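20/04/2019

Second day on the clothes. The rule I set at the start was one pass, each item handled once, into keep, mend or out. By mid-morning the rule had failed, as "mend" was filling faster than the other two and I had no real intention of mending most of it. I have now split it. Mend by July, or out. That moved a good third of the pile in ten minutes.

Wardrobe rail, for the record: it sags at the centre bracket. The span is too long for the tube diameter and whoever fitted it used short screws into particle board. I took the load off, drew the bracket out by hand and plugged the holes with dowel offcuts and glue. Will leave it a day before refitting with longer screws. Until then everything that hangs is lying flat, so the bedroom looks worse than when I started.

Weighed the outgoing bags on the luggage scale because the Cavmont depot charges for anything they class as rag. Two bags so far. The first is all wearable and should go through free. The second has the towels in it and will not. I rang to confirm and got the recorded message, same as last time.

The storage tubs from Findberg are adequate. Lids seat properly on three sides and need a push on the fourth. I wouldn't put more than folded jumpers in them. The label on the carton says they stack, and they do, provided the bottom one is full. Half-empty, the lid dishes under load and the seal opens. Moths are the whole reason for the seal, so the half-empty one goes on top.

Folding. I have gone back to flat folds in place of rolling. Rolling suits T-shirts and not much else, and denim rolled tight comes out with a set crease across the thigh that takes a hot iron to shift. Heavy cloth goes at the bottom and printed fabric gets turned print side in. Zippers should be closed before folding, otherwise the teeth catch on knits. I didn't do this with the first lot and pulled a thread on the grey jumper.

Washing order, once the piles are settled: reds alone and cold, then denim inside out, then everything else. The machine manual allows a full drum for cottons. I have never had a clean result from a full drum and will run it at two-thirds. Line capacity is the limit in any case. The forecast is dry until Monday night and the denim needs most of a day at this time of year, longer at the waistband and pockets.

Lunch, then the last heap, which I'd been stepping around since yesterday. Blue denim on top in a lump, a red zip-up under it, something striped in red and white under that, and the big beige print behind.
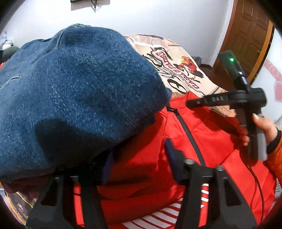

Reiko Koyama wrote back in the afternoon to say that denim should not be washed at all before it's stored, only aired for a day and brushed, and that I'd lose the last of the colour for no gain. She also thinks anything red ought to be soaked in a basin first to see what it gives off. I accept the basin test. I don't accept the airing. Sweat salts left in cotton over a winter will yellow whatever is packed against it, and I have the pillowcases to prove it.

Colour in the denim is patchy already, so the argument is a bit academic.

Still to do: refit the rail, buy longer screws, replace the pull on the canvas coat (Patricio Barroso has a tin of spares and the right pliers), basin test, second bag to the depot. The drawer under the bed hasn't been opened. The runner on the left is off its track and I'm leaving it for tomorrow.

Scale battery is low - buy one with the screws.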